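Milchige Kunststoffdosen wieder klar bekommen — so mache ich das

Wer wie ich gern trockene Sachen in halb durchsichtigen Behältern aufbewahrt, kennt den Moment: Man hält so ein Ding gegen die Lampe und fragt sich, ob das noch der Kunststoff ist oder schon der Belag. Bei mir stehen inzwischen ziemlich viele davon herum, seit meine Kollegin Priya Ostrowski umgezogen ist und mir eine ganze Kiste vererbt hat (danke nochmal!).

Zuerst kommt bei mir immer der Lichttest. Küchenlicht reicht meistens nicht, ich gehe lieber in einen großen Raum mit Strahlern oder halte den Behälter direkt vor eine Schreibtischlampe. Werksseitig mattiertes Material leuchtet schön gleichmäßig, Kalk und Fett dagegen machen Flecken und Schlieren mit erkennbarem Rand. Und bitte innen und außen mit dem Finger drüberfahren! Kalk fühlt sich rau an, Fett stumpf und ein bisschen klebrig, mattierter Kunststoff überall gleich.
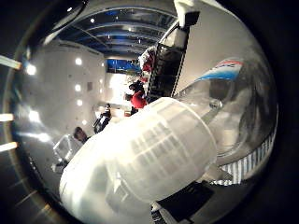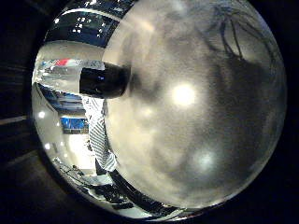 Milchiges Material von ganz nah, und im Hintergrund beide Male die Deckenlichter.

Woran erkenne ich, ob sich das Putzen überhaupt lohnt?
Am einfachsten an einer kleinen Probestelle: einen Tropfen Essig auf den Boden geben, 3 Minuten warten, abwischen und trocknen lassen. Ist die Stelle danach klarer als der Rest, war es Kalk und die große Runde lohnt sich. Tut sich gar nichts, versuche ich es noch mit Spülmittel gegen Fett, und wenn auch das nichts ändert, ist der Kunststoff eben so.

Für die große Runde nehme ich 550 ml lauwarmes Wasser und 2 Esslöffel Zitronensäure. Wirklich lauwarm, kochendes Wasser verzieht dünnen Kunststoff, da habe ich schon eine Dose auf dem Gewissen. Das Pulver löse ich in einer Schüssel auf, gieße es in den Behälter und lasse alles eine halbe Stunde stehen. Hohe Gefäße drehe ich zwischendurch einmal um, Deckel gut zu, am besten über der Spüle — meiner hielt beim ersten Mal nicht dicht.

Danach ausgießen, mit einem weichen Tuch nachwischen und zweimal klar ausspülen. Bei geriffelten Wänden gehe ich mit einer alten, weichen Zahnbürste an den Rillen entlang. Scheuermilch und die grüne Seite vom Schwamm lasse ich komplett weg, die machen feine Kratzer, und dann wird es erst recht trüb.

Trocknen lasse ich alles kopfüber auf einem Geschirrtuch, mit einem Holzlöffel unter dem Rand, damit Luft drankommt. Über Nacht ist mir am liebsten, gerade wenn nachher Mehl oder Zucker hineinsoll. Deckel und Dichtungen liegen extra daneben, die Dichtungen reibe ich noch kurz mit einem trockenen Tuch ab.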